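# 케이블 정리용 벨크로 타이, 한 달 써 본 후기

책상 밑을 들여다볼 때마다 한숨 나오던 사람이 드디어 뭘 좀 샀습니다.

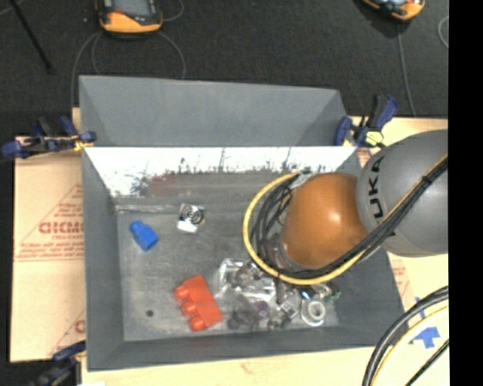 제가 산 건 Canix에서 나온 벨크로 케이블 타이 세트예요. 폭이 두 가지로 들어 있고, 끝에 고리가 있어서 케이블에 한 번 걸어 두면 풀어도 안 떨어지는 방식입니다. 원래는 저도 흔한 검은색 플라스틱 타이파였어요. 회색 하우징 위로 검은 케이블 다발을 타이 하나로 꽉 묶어 둔 저런 모습, 보면 믿음직하잖아요. 한 번 조이면 끝이고 값도 싸고! 근데 집에서는 얘기가 좀 달라요. 충전기 하나 바꾸려고 니퍼 찾고, 자르다가 랜선 피복까지 같이 찍어 먹고(네, 제가 그랬습니다), 새 타이 꺼내서 또 묶고. 그 짓을 지난겨울에만 몇 번을 했는지 몰라요.

처음 뜯었을 때 느낌은 솔직히 '이게 다야?'였어요. 얇고 가볍고, 냄새도 없고, 그냥 천 조각 같은 느낌. 그런데 막상 감아 보니까 손에 착 붙는 맛이 있더라고요. 까끌한 면이 너무 세지 않아서 스웨터 소매에 들러붙는 일도 별로 없고요. 전에 쓰던 Bavden 제품은 소매만 스치면 보풀을 다 뜯어 놨거든요. 그거 때문에 니트 하나 보내 줬습니다. 아직도 속이 쓰려요.

## 좋았던 점

제일 마음에 드는 건 다시 쓰는 게 진짜 편하다는 거예요. 모니터를 바꾸면서 책상 뒤를 싹 갈아엎었는데, 전부 풀었다가 다시 묶는 데 커피 한 잔 식을 시간도 안 걸렸어요. 고리 덕분에 타이가 케이블에 매달려 있으니 바닥을 더듬을 일도 없고.

색깔 있는 걸로 고른 것도 잘한 것 같아요. 전원은 노란색, 영상은 회색, 나머지는 검은색. 멀티탭 앞에 쪼그려 앉아서 '이게 스피커였나 공유기였나' 하던 게 사라졌습니다. 며칠 전에 공유기를 껐다 켤 일이 있었는데 한 번에 맞는 선을 뽑았어요. 혼자 괜히 뿌듯해서 가족들한테 자랑까지 했는데 반응은 뭐... 그랬습니다.

## 아쉬운 점

굵은 선에는 약해요. 멀티탭 전원선처럼 뻣뻣한 걸 여러 가닥 묶으면 며칠 있다가 슬금슬금 벌어집니다. 넓은 타이로 두 바퀴 감으면 버티긴 하는데, 그러면 길이가 빠듯해요. 긴 타입이 따로 있었으면 좋겠어요.

먼지도 문제예요. 고양이 키우는 집이면 각오하세요. 까끌한 면에 털이 박히면 접착력이 확 떨어져서, 저는 목요일에 청소기 돌리는 김에 안 쓰는 칫솔로 한 번씩 긁어 줍니다. 그러면 또 멀쩡해져요.

그리고 포장! 지퍼백도 아니고 한 번 뜯으면 끝인 비닐이라 남은 타이 보관이 애매합니다. 저는 Lolterari 쿠키 통에 넣어 뒀는데, 누가 쿠키인 줄 알고 열었다가 실망한 얼굴로 닫더라고요.

## 다른 제품이랑 비교하면

Lebrun 걸 쓰는 Yannick Bailly라는 친구 집에서 그쪽 제품도 만져 봤어요. 천이 더 도톰하고 힘도 더 세요. 굵은 선이 많으면 그쪽이 나을 거예요. 대신 자기가 원하는 길이로 잘라 쓰는 롤 타입이라 가위질이 귀찮고, 자른 끝이 조금씩 풀려요. 저는 게을러서 그냥 잘려 나온 쪽이 좋습니다.

## 그래서 몇 점?

5점 만점에 4점 줄게요. 선을 자주 꽂았다 뽑는 분, 장비 바꾸는 게 취미인 분께는 추천! 반대로 벽 뒤에 한 번 넣고 몇 년씩 안 건드릴 선이면 플라스틱 타이로도 충분해요. 저도 TV 뒤쪽은 그대로 뒀습니다. 다음엔 책상 밑에 다는 철망 트레이를 살까 하는데, 써 보신 분 계시면 댓글로 나사 박는 제품인지 집게형인지 좀 알려 주세요.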